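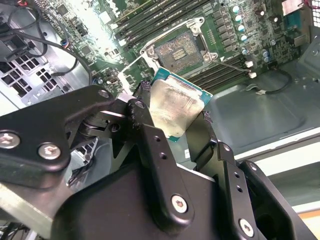 One respondent in the Clesthorpe survey wrote that the fee was never the problem: "I would pay to drop off a computer if the site was open after six. It closes at four, so things end up in the lane." Similar comments came from households in both collection zones, and they shaped the second part of the analysis, which treats opening hours and distance as separate variables.

4.2 Dumping of electronic items near drop-off sites

Discarded electronics made up a small share of the litter recorded in the study area by item count but a much larger share by weight. Most of the records came from road shoulders, stream crossings and the gravel lots used by walkers on the Yeo trail. Bottles, wrappers and other light items were spread along the full length of the trail. Electronic items were clustered, and the clusters were close to the closed gates of existing drop-off sites.

Postal forms were sent to 3,000 households. The form asked where the household had last taken an unwanted electronic item, how far it had traveled to do so, and whether it had been turned away. Responses were matched to the collection zone by street only. The two zones are served by different contractors, Fultel in the north and Grarkeo in the south. Both accept computers, screens and small appliances without charge, but Grarkeo requires a booking.

Computers were recorded at the level of the whole unit where the case was present and at the level of the part where it was not (Figure 2). Field crews did not open closed cases. A case found with its side panel missing was logged as a whole unit if the main board was still in place, and as scrap metal if it was not. This rule differs from the one used in the pilot, in which every case was logged as a whole unit, and the pilot records were therefore left out of the weight totals.

Figure 2. Desktop processor held over the open socket of a motherboard in an open computer case.

Distance had a weak effect. Households far from a site were only slightly more likely to report keeping or binning an item than households close to one. Opening hours had a stronger effect in both zones. Of the 24 trail and roadside segments surveyed, those next to a site with no evening hours held most of the electronic items by weight. The booking requirement in the southern zone could not be separated from its shorter hours, as both were introduced in the same month.

Two limits apply to these results. The survey relied on recall, and respondents may be unwilling to report dumping of their own. The segment counts were made in February, when low plant cover makes large items easier to find, and they should not be compared directly with summer counts from other areas. Weights were taken with a hanging scale at the roadside. Items too wet to weigh reliably were tagged, stored under cover and weighed again before entry in the data table.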